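**Anyone else bothered by the Kindlow "original recipe" story?**

**brothandbone** · 2025-04-28

Kindlow ran a long piece in March claiming groundnut soup as we cook it goes back to one boarding house kitchen run by the Amegashie family. The source is a handwritten card. No date on the card. I've read 143 comments under it and maybe a handful ask how they know.

**pumance_fan**

Families keep recipes. Why is that hard to believe?

**brothandbone**

I believe they kept a recipe. I don't believe they invented a soup that whole regions were eating.

**lidded_pot**

The piece never says invented. It says "earliest written version we could find." Read the third section again.

**brothandbone**

Headline says "where it began." Most people stop there. And 3,000 words on one card, with 400 on everybody else who makes it?

**Mansa Dogbe**

My aunt's version has no tomato paste and theirs has 8 spoons of it. Tinned paste should narrow the date down a bit, and the writer skips right over it.

**lidded_pot**

Fair point on the paste. I still think you're all being hard on a food writer who did go and look at the card.

**brothandbone**

Looked at it, yes. Did they check the paper, the ink, anything? Vastgate reprinted the whole thing with even fewer questions.
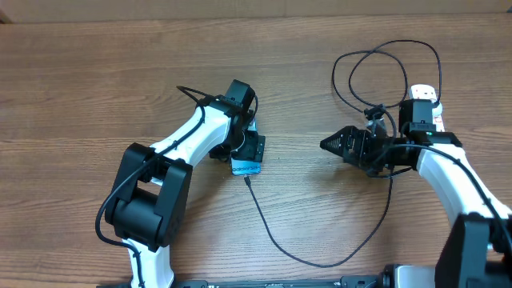

**pumance_fan**

Then write to Kindlow and ask about the paste. They do print corrections, I've seen two. I'm making it with the paste either way.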